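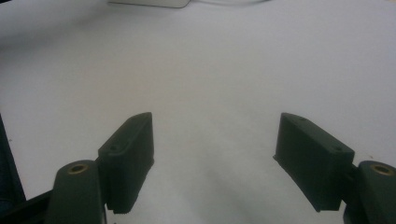 Clearing out the cord drawer (and everything else with a plug)

February 2025 is the month I finally dealt with the cords. You know the drawer I mean. Mine is in the kitchen in Callville, under the one with the takeout menus, and since November it hadn't closed all the way. I'd been pushing it with my hip every time I walked past. Then one evening it jammed for good with the can opener stuck behind it, and I had no choice but to pull the whole thing out and dump it on the table.

There were 37 cords in there. Thirty-seven! I counted them twice, partly out of horror. Three of them belonged to phones I haven't owned in years, one was for an electric toothbrush that I'm pretty sure went in the trash two apartments ago, and there was a big gray adapter with no label whatsoever that I have apparently moved across state lines.

So I made it a project. I put on the radio, made a pot of coffee and did one rule: if I couldn't name the thing it plugged into, it went in the box. Then I let myself walk around the house with the box and try things, which took forever but was kind of fun. The mystery gray adapter runs the little fan in the guest room – I'd bought a new fan last summer thinking the old one was dead. So now I have two fans, if anybody wants one.

What stayed got a label. I used masking tape folded over into a flag near the plug end, and wrote on it with a laundry marker. Regular pen rubs off, I learned that with the Christmas lights. If you want to get fancy there are little colored tags at Paulík Hardware, and they're nice, but I had tape and I was already sitting down.

After the drawer I got a bit carried away and went after the power strips. I had one behind the couch feeding a second one, which fed the lamp and the fish tank and a space heater. Please don't do this. A strip should go straight into the wall, and a heater should go into the wall by itself with no strip at all. I'd read that a dozen times and still had it set up that way, mostly because the outlet is behind the bookcase and I didn't feel like moving the bookcase. It took me an afternoon, and I found a library book back there, but it's done.

A few of you wrote back after the last newsletter asking about old strips, so I'm putting that one at the bottom where you can find it.

I also went through the shoebox of chargers in the hall closet, and the garage, where the extension cords live in one giant knot. The garage I only half finished. I coiled the long orange one and hung it on a nail, felt very proud, and went in for dinner. The rest of the knot is still out there.

As for the box of rejects, it goes to the Josulis center, who take cords and small electronics at the side door. They don't want batteries mixed in, so pull those first. My box weighed more than the cat.
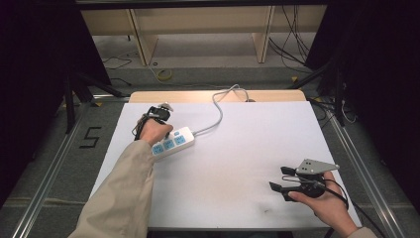 How do I know when a power strip is too old to keep?

Look it over and feel it while it's in use. If the case is cracked or browned anywhere, if plugs slide out easily, or if it feels warm to your hand, unplug it and get rid of it. Surge protectors also wear out on the inside, so if yours has a "protected" light and that light has gone off, it's only working as a plain strip now and it's time for a new one.

Next time I want to talk about the Dretivance seed swap, and I have opinions about labeling there too. Bring envelopes. And if you've got a lid that fits a blue roasting pan, write me back, I've been looking for mine since the holidays.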